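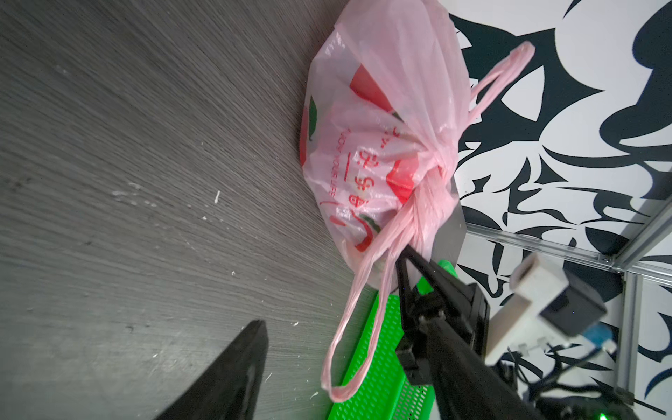

## How a book gets from one language to another

A translator is a person who rewrites a text in a second language. The first version is called the source text. The new version is called the target text.

Kazimír Šimko wrote a novel in Slovak. Miroslava Baláž translated it into English for Elgate, a small publisher in Purnport. The English version has 17 chapters, the same number as the source.

Translators do not swap words one at a time. Word order changes between languages, and some words have no exact partner. Slovak has no word for "the", so Baláž had to decide where each "the" should go.

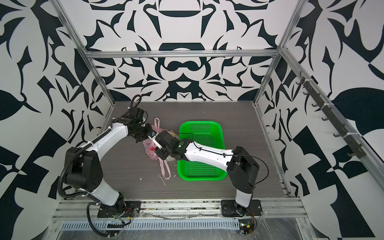 Names and jokes are harder. A joke that depends on two words sounding alike will usually fail in the target language. The translator can write a new joke, explain the old one in a note, or leave it out.

When the draft is finished, an editor reads it and marks any sentence that is unclear. The translator answers each mark. Baláž's draft came back with 100 marks.

Elgate printed 3509 copies. The translator's name is on the title page, under the author's.

### Words to know

- **Draft:** a version that is not final.
- **Editor:** a person who checks and corrects a text.
- **Title page:** a page near the front of a book that gives its title and author.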